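Search this site
Enter keyword
Go

Murner Synod

The Murner Synod was a regional church assembly held in the town of Murner. It brought together the clergy and lay delegates of eight parishes that had been governed separately for several generations. It is remembered mainly for its decision on the language of worship and for the Terolell Letter, a pastoral statement which the parishes still read aloud once a year.

Background

The parishes of the Murner valley were founded by settlers from two different districts, who brought different customs with them. Both groups kept the same creed and the same order of service, but they used different hymn books, observed different fast days and answered to different bishops. In the larger villages there were sometimes two churches on the same road. Marriages between the two groups were common, and the children of these families were usually baptised in the father's church and confirmed in the mother's.

By the time the synod was called, most of the parishes were short of priests. The priest at Sibiya served three congregations and travelled between them by cart. Several buildings were in poor repair, and the parish at Flisora had lost its roof in a storm and was meeting in a grain store.

Calling of the synod

The first request for a joint assembly came from the Flisora parish, which wrote to both bishops asking for permission to share a priest with its neighbours. The bishops did not reply for some time. A second letter, signed by members of all the parishes and carrying 1,000 names, was sent in August of the following year. Permission was then granted on the condition that no matter of doctrine would be discussed.

Each parish sent its priest and two lay delegates. Parishes without a resident priest were allowed a third lay delegate in his place. The sessions were held in the Murner church, with meals served in the schoolhouse.

Proceedings

The assembly sat for eight days. The opening sessions dealt with property, which took longer than expected. Some congregations owned their buildings outright, while others held them on behalf of a bishop, and the delegates could not agree on who would pay for repairs if the parishes were joined. The question was settled by leaving each building in the hands of those who used it and setting up a common fund for roofs and bells.

The debate on language was the most heated. The older delegates wished to keep the liturgical language in full. Younger delegates, many of whom taught in the parish schools, argued that children were learning the responses by sound alone. The synod ruled that the readings and the sermon would be given in the everyday language of the valley and that the rest of the service would remain as it was. Two parishes voted against this but accepted the result.

Fast days were left to the conscience of each household. A proposal to print a single hymn book was approved, although the book did not appear until many years later.

The Terolell Letter

The closing statement takes its name from the village of Terolell, where the drafting group met after the sessions had ended. It is short and avoids the points on which the delegates had differed. It asks the parishes to pray for one another by name, to open their burial grounds to both groups, and to receive travelling members at communion without asking for a letter from their own priest.

The last of these caused difficulty. One bishop considered it a matter of doctrine and asked for it to be struck out. The parishes kept the passage in their own copies, and the bishop did not pursue it.

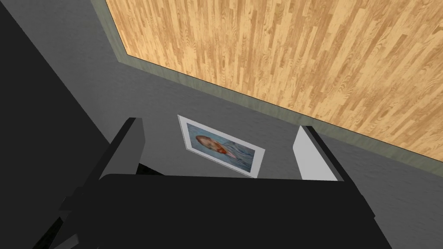
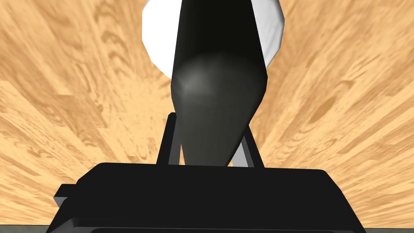 Later history

The common fund was still in use two generations later, when it paid for the rebuilding of the Sibiya church. The parishes were formally united under one bishop after the older of the two sees was left vacant. A census of members taken at the time of the union recorded 2,677 people.

The minutes of the synod were kept in a cupboard in the Murner vestry and were for a long time thought lost. They were transcribed by the local historian Rozália Krajčí, whose edition was presented at a service in Murner on Oct 6, 2018. Her notes correct several points in the older accounts, including the order of the sessions and the spelling of the delegates' names. The pages covering the final vote on the hymn book are missing.

The letter is read in all of the parishes on the Sunday nearest the anniversary of its signing. At Flisora the reading is followed by a meal.

Related articles
Terolell Letter (full text)
Parish of Flisora
Sibiya church
Hymn books of the Murner valley
Lay delegates in regional synods
Burial grounds and shared custom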